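Why does metal feel so cold?

Hi again! Tülin Uçar here, and today I want to talk about a thing that bugged me all through my childhood in Brurkville. You get out of bed, you put one foot on the rug and the other on the bathroom tile, and – yikes! The tile is freezing. The rug is fine. So the tile must be colder, right?

Nope. If they've both been sitting in the same house all night, they're the same temperature. I didn't believe this either, so I borrowed a thermometer and checked everything in my kitchen. Spoon, bread board, oven mitt, a paperback book. They all came out at 20 degrees Celsius (that's 68 Fahrenheit).

So what's going on? Your skin is pretty bad at telling you how warm a thing is. What it notices is how fast heat is leaving your hand. Your hand is warmer than the spoon, so heat moves out of you and into the spoon. Metal passes that heat along really quickly, and your fingertips cool down in a hurry. Wood passes it along slowly. The bit of wood under your finger warms up and just sort of stays warm, so you hardly feel a thing.

Grown-ups call this conduction. Stuff that's good at it is called a conductor, and stuff that's bad at it is called an insulator. Wool, cork, foam and puffy jackets are all insulators, mostly thanks to the air trapped inside them.
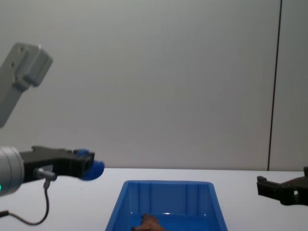 Conductors and insulators are all over the place once you start hunting for them, and I like to play a guessing game with them. Which part would feel coldest if I touched it? With the silver wrist and the blue fingertip pads, my guess is the wrist would win if it's bare metal and everything is at room temperature. Then I try the game on door handles, park benches, my bike.

Want to try it at home? Find a metal spoon and a wooden spoon and leave them on the table overnight. In the morning, touch one to each cheek (cheeks are great at this). Then ask somebody in your family which spoon is colder, and don't tell them the answer until they've picked one!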